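Clearing a grip fault during garment handling: two-arm service units in guest rooms
Rundora Support Library – Procedure 258

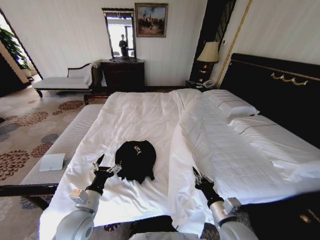 Two-arm unit at the foot of the bed, hands open, with a black garment on the sheet.

Applies to: all units running the Drondetti hand controller, from release 1016 onwards
Last reviewed: 07/02/2019

Purpose

This procedure sets out how trained operators should respond when a unit stops with fault code 653 (grip lost or uncertain) while handling clothing or light textiles on a bed. It replaces the short guidance note issued to sites in December.

Code 653 is raised when the position of the fingers and the load measured at the wrist do not agree. The controller cannot then tell whether the hand is holding the item, has dropped it or has closed on something else, such as the sheet below. The unit stops both arms and waits for an operator. It will not restart without one.

The fault was first reported in quantity at the Cuneck training rooms. Dark, soft garments lying in a heap accounted for most of the stops. In several cases the fingers had taken hold of the garment and the bedding together, and the arm had begun to lift both.

Before you begin

You will need the site tablet, the arm release key and a clear path along at least one side of the bed. Only operators who hold the Gaillard room safety certificate may carry out steps 3 to 6.

Do not reach between the arms while the status light is green or amber. A unit in the stopped state still holds its arms up under power, and an arm may drop a short distance when that power is removed.

Procedure

1. Ask any other person in the room to stand back from the bed. Make sure that the doorway is clear.

2. On the tablet, open the Faults page and confirm that the code shown is 653. If any other code is listed with it, stop here and call the support desk.

3. Select Hold Arms. Wait for the status light to turn red and stay red.

4. Look at each hand in turn. If both are open and clear of the garment, go to step 6. If either hand is closed on fabric, continue with step 5.

5. Insert the release key at the wrist of the affected hand and make one quarter turn. Support the fabric from below with your free hand and let the fingers open. Do not pull the fabric out. Threads caught in the finger joints are a common cause of repeat faults. When the fabric is free, return the key to its holder.

6. Spread the garment flat by hand, with the neck towards the headboard, and smooth the sheet beneath it. A folded-back duvet should lie well outside the reach of either hand.

7. Step away from the bed. On the tablet, select Clear Fault and then Test Grip. The unit will open and close both hands once without moving its arms.

8. If the test passes, select Resume. Remain in the room until the garment has been lifted and put down again.

If the fault returns

A second 653 on the same garment should not be cleared. Remove the item by hand once the arms are held, finish the bed manually and mark the task as Completed by Staff. A second fault on a different garment may point to a worn finger tendon or a wrist sensor that has drifted – in either case the unit must be taken out of service and inspected.

Reporting

Every 653 stop must be entered in the site log before the end of the shift, including those cleared at the first attempt. Use form 1791 and record the unit number, the hand affected, and the type and colour of the garment. Where bedding was lifted or torn, tick the Property box and keep the damaged item for inspection.

Related procedures: Removing a unit from service; Care of finger joints; Arm release key, issue and return.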